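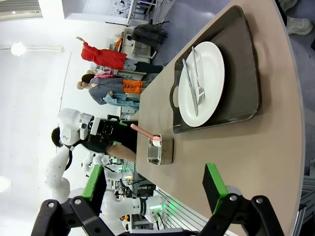 Reading a novel in a language that is not your first
Notes for my talk, Stendamcombe Library, November 2022

Opening

Thank Ashley Pickering for the invitation. Say that I will speak slowly, and that people may stop me if a word comes out wrong. My accent gets stronger when I am nervous.

Ask who in the room grew up with another language at home. Wait for the hands. Then ask who has started a novel in English and left it before the end. I will put my own hand up for both.

Say what the talk covers: how I learned to finish novels in English, which ones helped me, and which ones I was told to read and should have left on the shelf for a few years. I am a reader and I work in a bookshop, so please do not expect any theory of language. For the grammar questions there is a very good class upstairs.

My first English novel

I was 30 when I bought it. I had come to this country the winter before and my English was enough for the bank and the bus. In the shop I asked for a serious book, because at home I was a serious reader and I was proud of it. The man gave me a sea story from the nineteenth century. It had 400 pages and very small print.

Tell them about the first page. I looked up every word I did not know and wrote the meaning above it in pencil. After one evening the page was grey. I could explain every sentence on it, and I could not say what had happened to the captain. (Show the page if I remember to bring the book. It is in the blue bag.)

I stayed with that book until spring and reached chapter two. Then I told everybody I had finished it. Pause here. People usually laugh, and they laugh because some of them have done the same.

What changed

A woman at work, Jade Mellor, lent me a crime novel called Ackroyd. It is by nobody famous, from the small press Clultell, and I think it is out of print now. A policewoman goes back to the town where she was a girl and has to ask questions of her old teachers. The sentences are short. People talk a lot. When they are angry the author does not decorate it, they just say angry things.

I read it without the dictionary. That was not a method, I had left the dictionary at my sister's flat. On the train I came to a word I did not know, "gantry", and I was so worried for the policewoman that I went past it. Later she climbed up on the gantry and I understood it was something high, made for climbing. That was enough for me. I missed my stop.

Read out the short paragraph with the gantry. Do not read more than that one, last time I went on too long and the person with the tea had to wait.

The dictionary

People always ask about this, so say it before they ask.

I use the dictionary in two cases. The first is when a word comes back again and again and I still cannot guess it. The second is when I love the word. "Dusk" I looked up even though I knew what it was, only to see if there was something more in it.

For all the other words, a small pencil dot in the margin. No meaning, only the dot. If it is a library book, no dot, please, Ashley is listening. Use a slip of paper and write the page. At the end of a chapter I look at the dots and most of them I do not need any more.

Mention the phone. A phone dictionary is quick, but when I pick up the phone I also read my messages, and twenty minutes later the people in the novel are still standing in the doorway where I left them. A paper dictionary has no messages.

Which books to start with

Here I should be careful, because taste is personal. I will say what worked for me and for customers I have talked with.

Crime novels. You want to know who did it, and the wanting carries you over the hard parts. Also the author often repeats the important facts, to be fair to the reader.

Books you have already read in your own language. I know some people find this boring. I read one of my childhood favourites again in English and it was like visiting a house where the furniture has been moved. You know where the kitchen is.

Books for teenagers. Do not be embarrassed. I read many of them at 30 and I still read them. The feelings are not smaller. Sometimes the slang is difficult, and sometimes it is already old when you have learned it, so be careful before you use it with your nephew.

Short stories, but with a warning. People recommend them to learners because they are short. But in a short story every word has work to do, and if you miss one you may miss the whole thing. In a long novel you can miss a great deal and the author will wait for you. I found novels easier. Say that others disagree, Ashley for one.

Books with dialect, leave them for later. Niltberg is a book I love now, the one about the two brothers and the quarry. The first time I tried, the brothers talked in such a way that I thought my copy had printing mistakes. I went back to it after 11 years and read it in a week. Hold up the book.

Reading aloud

I did not do this for a long time because I was ashamed of my voice. Then I had a cold, stayed home, and read to the cat. I noticed that I had been jumping over the small words, "though" and "yet" and "still". When I said them with my mouth I could hear that they were turning the sentence around. Since then I read the first page of each new book aloud. After the first page I go quiet again.

Audiobooks: yes, good, but choose the narrator with care. Listen to a sample first. If you can, have the printed book open in front of you for the first chapter, so you know how the names are spelled. I listened to one whole family saga and thought that the aunt and the house had the same name.

Book clubs

Some people here are in the library group, so be polite and be honest.

My first meeting was very hard. I had prepared sentences on a card. By the time I had found my sentence, the group was already talking about the ending. I went home and thought I would not return. Jade told me to speak first next time, before the talk becomes fast, and to say something small. So I said, "I did not like the husband." Everybody had an opinion about the husband, and I could sit and listen for an hour with a light heart.

For those who lead groups: send the question before the meeting. One question is enough. And when someone is looking for a word, please let them look. I know it is kindness when you give the word, but often it is a different word from the one I was walking towards.

What I lost and what I did not

This is the part I find difficult, so read it from the page if needed.

For some years I read only English. I thought it was discipline. Then my mother sent me a novel from home, a thin one, and I read it in one evening and cried on the second page, where there is nothing sad, only a woman folding sheets and saying a word that my grandmother used. I had forgotten that a book could be so near. Now I keep one book in each language beside the bed. I am slower in both and I do not mind.

If there are parents in the room, say that the library has a shelf of books in other languages near the large print. It is small, but Ashley will order things if people ask for them. Let Ashley say a few words about this.

Questions I may get

How long before it becomes easy? I do not have a number. For me there was an evening when I noticed I had forgotten which language I was reading in. The next evening it was hard again.

Should I finish every book? No. I have left many. I leave a book without hate and sometimes I come back.

What about poetry? I read it very slowly and do not understand all of it. My English-speaking colleagues tell me the same about themselves.

Do I dream in English? Only about the shop.

Closing

Read the last page of the sea story. I finished it in October, this time truly, and the captain gets home. Say before reading that this gives away the ending, and let anyone who wishes cover their ears.

Leave the reading list on the table by the door. Collect the blue bag.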